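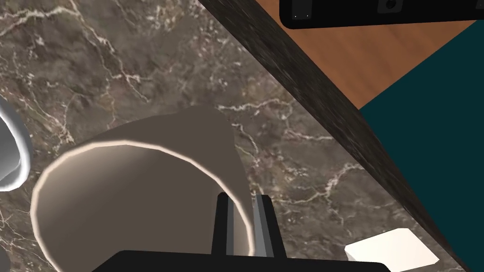
# Chapter 10: When part of the job moves to a machine

Most people who meet a robot at work keep their job title. They come in at the same time, wear the same uniform and report to the same person. What changes is the list of things they do between arriving and going home. Some tasks leave the list, some stay, and a few new ones turn up that weren't in the job description when they signed it.

This chapter looks at those changes in one trade, the cleaning and resetting of kitchens in serviced flats. It is a useful trade to study because the work looks simple from outside. A cup has to be picked up and put somewhere else. A counter has to be clear before it can be wiped. People who do this work every day make dozens of small decisions without stopping to name them, and those decisions only come into view when someone tries to hand the task to a machine.

By the end of the chapter you should be able to:

- tell the difference between automating a task and automating a job
- list the new tasks that a robot brings with it, and say who usually ends up doing them
- explain why the pace of work can rise even when there is less to carry
- read a staff rota from before and after a change, and describe what has shifted.

## 10.1 Tasks and jobs

A **job** is what a person is hired to do. A **task** is one piece of it. Machines take over tasks. The employer then has to decide what to do with the job that is left.

Take the reset of a kitchen between guests. Written out for a new starter, it might have four lines: clear the counter, wash up, wipe down, check the stock. Written out for a machine, the first line alone breaks into many more. The gripper has to come to the object at a suitable angle. It has to open wide enough, close far enough to hold and stop before it does damage. A cup on its side is a different problem from a cup standing up. Something at the edge of the arm's view may be the next thing to move, or it may be something a guest has left behind and will want back.
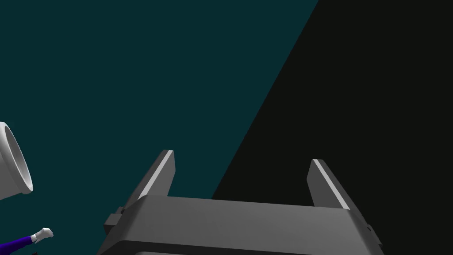 *Page last updated: 27/10/2025*

A parallel-jaw gripper has two fingers that move towards and away from each other. Compared with a hand it can do very little, and a good deal of the planning in a robot kitchen goes into making up for that. Shelves are rearranged. Thin plates may be swapped for ones with a thicker rim. In this sense the workplace is automated as well as the work, and the people in it have to learn where everything now lives.

It helps to sort tasks under three headings before any equipment is ordered.

**Tasks that go.** These are done by the machine often enough that staff no longer plan time for them.

**Tasks that stay.** These are still done by people, either because the machine can't do them or because it would be too slow.

**Tasks that arrive.** These didn't exist before. Charging, checking sensors, clearing a stoppage and writing up a fault all belong here.

The third list is the one most often left out of a business case. It is also the one that staff bring up first when they are asked.

## 10.2 Case study: Kovačević Residences

Kovačević Residences lets 300 furnished flats. Cleaning is done by a contractor, Finex, and Finex staff had been resetting kitchens by hand for as long as the contract had run. In August the two firms began a trial with two mobile robots supplied by Skulteo. The robots were to clear counters and load crockery into a tray. Finex cleaners would do everything else.

Over the trial the robots were sent to 1,747 kitchen resets. Each visit was logged by the cleaner on the floor, using a short form with a box for comments. The comments turned out to be more use than the tick boxes, and several of them are reprinted in the exercises.

Shiela Soriano supervised the cleaning team. Before the trial she spent most of her shift walking the corridors, checking finished flats and moving people to where they were needed. During it she spent much of that time at a screen in the linen room, answering requests from the robots when they couldn't decide what an object was. She described this to the authors as "the same questions new starters ask, only they stop asking after a week". Her pay grade did not change. Whether it should have is discussed in section 10.5.

Wiroj Khamphan cleaned on the upper floors. His wrists had been giving him trouble, and he was glad to lift less crockery. He was less pleased with the new timings. Finex had cut the allowance for each kitchen on the grounds that the counter would be clear when the cleaner walked in. When it wasn't, the cleaner cleared it and then had to make up the minutes in the bathroom. His comment on one form reads: "Counter half done. Finished it. Late for next."

Both accounts describe the same change, and both are accurate. A robot that finishes most of a task may save effort over a week and still cause a bad hour on a given afternoon. If the rota is written for the average, the person on shift absorbs the difference.
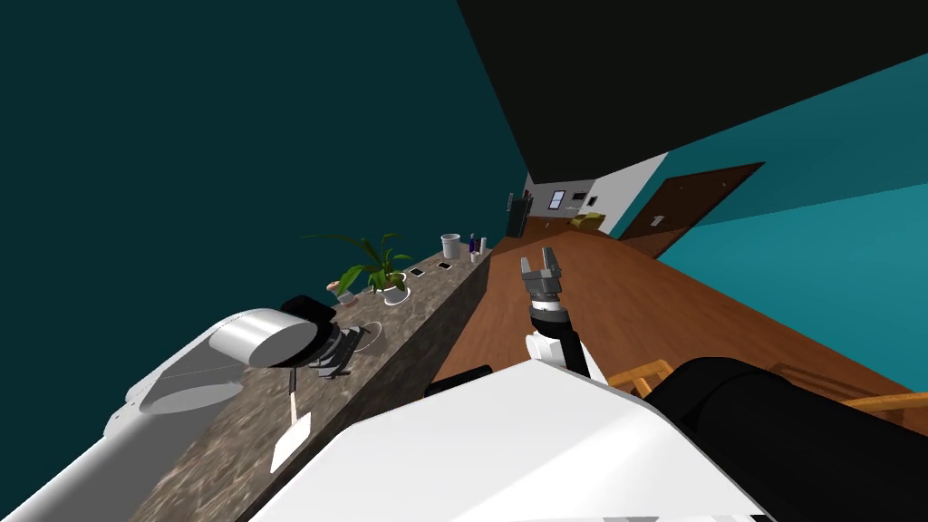
**Figure 10.1** A two-armed robot at a kitchen island, shown in simulation.

Layout matters too. Two arms need room to swing, and a person who wants to work at the same counter has to wait or go round. The Finex team settled this among themselves by starting in the bedroom whenever a robot was in the kitchen. It worked well enough that the supervisor added it to the written procedure, but it also meant carrying the mop bucket through the flat twice. Small costs like this seldom reach a report unless someone asks the people who pay them.

## Before you read on

Choose a job you have done or have watched someone do closely. Write down every task in one hour of it, in order, including the ones that feel too small to mention. Mark each task G, S or A for *goes*, *stays* or *arrives*, supposing that a two-armed robot were brought in to help. Keep the list. You will need it in section 10.3, where we look at how the Cidadura method puts a time against each entry, and again in section 10.5 when we come to pay and grading.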